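Rudmont Tenants Forum > Building Services > Storage cage fees from March

DeskOffice_Rudmont
Posted Jan 21, 2019
Residents are advised that the basement storage cages will be re-let from March at a charge of $2 per square foot each month. Existing holders must return the renewal form to the Plaltura management office. Cages without a form on record will be offered to the waiting list.

unit406
I wish to register an objection. My lease states that one cage is included in the rent. The notice does not say whether leases signed before Plaltura took over the building are exempt.

northstair
The previous poster may wish to read the renewal addendum. Ours removed the cage and lowered the rent in the same paragraph. I consider the charge fair, given that many cages have held the same items for years.
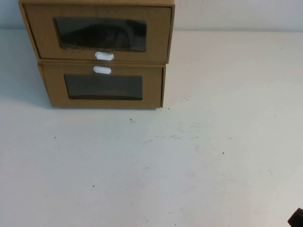
I would add that most households could keep papers and small goods inside the apartment. The cages should go to residents with bicycles and strollers.

unit406
I signed no addendum. With respect, how other residents store their papers has no bearing on what my lease provides.

hallway_b
Could the office also confirm who holds the keys? Wullex replaced the locks last year and my key has not worked since.

DeskOffice_Rudmont
Leases that name a cage will be honored until they expire. Please bring a copy to the office with the form. Replacement keys are issued at the front desk on proof of tenancy.

unit406
Thank you. I will bring my copy. I ask that the notice in the lobby be corrected as well.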